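易拉罐为什么是圆的？

大家好，我又来啦！上次讲完气球，有个小读者写信问我：“饼干盒有方的，牛奶盒有方的，为什么装汽水的罐子偏偏是圆的呢？”信末尾还画了一个四四方方的汽水罐，罐子长着两条腿，气呼呼地叉着腰。我笑了好半天，然后就去翻书、去厨房捣鼓，捣鼓出了今天这一篇。

先请你摸一摸家里的汽水罐（没有打开的那种）。硬邦邦的，对不对？用力捏也捏不动。可是等你把汽水喝光了再捏，咔啦一声，它就瘪了。同一个罐子，怎么一会儿硬一会儿软呢？

秘密就在气泡里。

汽水里藏着一种气体，名字叫二氧化碳。我们呼出来的气里也有它。工厂做汽水的时候，把糖水弄得凉凉的，再用很大的力气把二氧化碳压进去，它就乖乖地溶在水里，看不见了。可是它心里一直想跑出来！罐子盖得紧紧的，它跑不掉，就只好挤在罐子里，朝四面八方推。往上推，往下推，往左往右也推，每个地方都用一样大的力气。科学家把这种推的劲儿叫作“压力”。

罐子的墙壁很薄很薄，大概跟一根头发的粗细差不多。这么薄的金属，靠里面的气体撑着，才变得那么结实。你吹过充气游泳圈吧？没气的时候软塌塌的，吹足了气，坐上去都不怕。道理是一样的。

好，现在来想一想那个方罐子。

假如罐子是方的，里面的气体往外推，四面平平的墙会怎么样？它们会鼓起来，像吃撑了的肚子。角落那里呢，就被拉得特别紧，所有的力气都跑到角上去了，最容易从那儿裂开。要想不裂，就得把墙做厚，罐子又重又费材料，拿在手里像拿一块砖头。

圆罐子就没有这个烦恼。它没有角，推过来的力气沿着圆圆的墙平均分开，每一小块都只分到一点点，谁也不吃亏。我小时候跟同学玩过一个游戏，大家手拉手围成一圈，一起往后仰，谁都不会摔倒。圆罐子的墙就有点像那一圈小朋友。

“那为什么不做成球呢？球不是更圆吗？”

哎呀，这个问题问得太棒了！球确实是最能顶住压力的形状，而且装一样多的汽水，球用的材料最少。可是你把球形的汽水放在桌上试试，咕噜咕噜滚到沙发底下去了！装箱子也麻烦，球和球之间会空出好多地方。所以圆柱形是一个折中的办法：侧面是圆的，不怕推；上下两头是平的（差不多是平的），站得稳，还可以一个摞一个。

我说“差不多是平的”，你一定发现了吧？把罐子翻过来看看它的底，中间是往里凹进去的，像一个小碗。我第一次注意到的时候还以为是工厂偷懒，想少装一点汽水呢！后来才知道，这个凹下去的底和拱桥是一家人。

拱桥你见过吗？石头一块挨着一块，弯弯地架在河上，上面走人走车都不会塌。压在桥上的力气顺着弯弯的石头传到两边的岸上去了。罐底也是这样，里面的汽水和气体往下推，力气就顺着弯弯的金属传到底边那一圈上。如果底是平的，它就会往外鼓，罐子就变成不倒翁，摇摇晃晃站不住了。

再来看罐子的脖子。以前的老罐子上下一样粗，现在的罐子到了顶上会收进去一点点。你猜为什么？因为盖子是整个罐子里最厚的一块，比墙壁厚多了。盖子小一圈，就能省下一点金属。一个罐子省下的那一点点，轻得你都感觉不到，可是如果做3000个罐子呢？再多做一些呢？积少成多，省下来的可就是一大堆了。

说到盖子，我最喜欢那个小拉环。它看上去平平常常，其实是一个小小的杠杆，和跷跷板是亲戚。你抬起拉环的一头，另一头就往下压，把盖子上那块刻了浅浅印子的小舌头压下去。“呲”的一声，气就出来了！很早以前的拉环是整个扯下来的，大家喝完随手一扔，沙滩上到处都是，光脚踩上去可疼了。后来才有人想出办法，让拉环老老实实留在罐子上。

接下来是实验时间！这个实验不用汽水，只要纸、胶带和几本书，在家就能做。

拿三张一样的纸。第一张折成三角形的柱子，第二张折成四方形的柱子，第三张卷成圆筒，都用胶带粘好，立在桌上。然后在每根柱子上轻轻放书，一本一本往上加，看看哪一根撑得最久。放书的时候要放在正中间，不要歪。

我和邻居家的两个孩子一起做过。她们的妈妈Fadwa Mahrous是小学老师，特地搬来一大摞旧课本给我们用。三角形的先倒了，方的坚持了一会儿，角那里一弯，也倒了。圆筒站得最久，后来我们把课本用完了，就跑去拿字典。啪！字典一放上去，圆筒也扁了，书撒了一地，大家笑得直不起腰。不过要说清楚，这个实验是从上往下压，跟气体从里往外推不是一回事。它告诉我们的是：没有角的形状，力气分得比较匀。你也可以换厚一点的纸，或者把纸裁短，看看结果会不会不一样。记得把结果写下来，小科学家都有一个本子的！

还有几个小读者常问我的问题，我一起答了吧。

摇过的汽水为什么会喷？因为摇晃的时候，罐子上面那点气体被打散成许多小气泡，混进了汽水里。一打开，溶在水里的二氧化碳就找到了这些小气泡，一股脑儿钻进去，小气泡变成大气泡，带着汽水往外冲。要是你不小心摇了，就把罐子放着等一会儿，让小气泡慢慢回到上面去。

汽水能放进冷冻室吗？千万不要！水结成冰会变胖，罐子里没有那么多地方，底就会鼓出来，严重的时候还会炸开。我有一次就忘在里面了，第二天早上打开冷冻室，到处都是橙色的冰渣，擦了整整一个上午……

不冒泡的茶和果汁，为什么也能装在薄薄的罐子里？这个问题是Ghizlane Bennani小朋友问的，我觉得她以后可以当工程师！没有气泡，罐子不就软了吗？有一种办法，是在封盖之前滴进一小滴液态氮。它特别特别冷，一进去就变成气体，变大好多好多倍，把罐子从里面撑起来。我们喝的空气——啊不对，我们呼吸的空气里，大部分就是氮气，所以不用担心。

空罐子去了哪里？如果你把它放进回收桶，它会被压扁、切碎，再放进大炉子里熔化，变成亮晶晶的金属水，然后做成新的罐子。铝可以这样一遍一遍地用，而且用旧罐子做新罐子，比从矿石里炼要省好多好多电。所以喝完了别忘了冲一冲，送它去下一站！

最后留一个小任务给你。下次去超市，请你走到饮料架前面，看看哪些饮料用罐子装，哪些用纸盒装，哪些用塑料瓶装。再猜一猜，里面有没有气泡？看看塑料瓶的底，有的像花瓣一样一瓣一瓣的，那又是为什么呢？想好了写信告诉我，画画也行，长腿的罐子尤其欢迎！
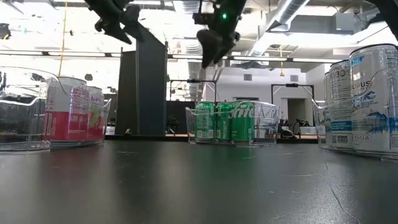

三个透明塑料盒，每个盒子里装着一种不同的罐装饮料。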